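**Open day demo with the robot arm on old PCs — worth dragging the kids to?**

Zoia Yurchenko

Grester are doing thier open day on 18th July and the flyer says "live robotic disassembly". Anyone been to one? Two kids, nine and twelve, 60 km drive each way. Don't want to get there and find it's a video on a loop. Also parking??

## Ziad Masri

Went in April. It's real, you stand pretty close. Arm works on old desktop towers, they're stripping them for parts. Slow though. My young bloke lasted two goes then wanted a sausage.

Few things:

- Get there early, the demo bench only fits a small crowd
- Closed shoes, they do check
- Parking is on the grass behind the Starance building, five bucks, cash only
- Ask them what the gripper is heading for before it moves, otherwise you're just watching a black arm over a box. Light blue tabs on the drive bay cage are easy to pick out, good thing for kids to look for 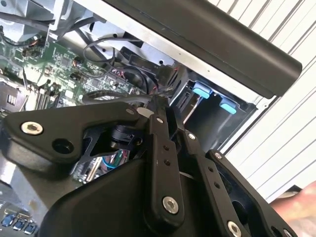
- Take water. Canteen queue was a shocker

## Orysia Tymoshchuk

no idea about Grester but the Palamarchuk one was boring, all posters

## Demyd Didenko

Agree with Ziad mostly. Twelve year old will be fine, nine might get fidgety. Ask at the desk for the later session — quieter, and the staff let you ask stuff. Mine wanted to know what the fan was for and got a propper answer. Route 541 bus stops out the front if parking's full.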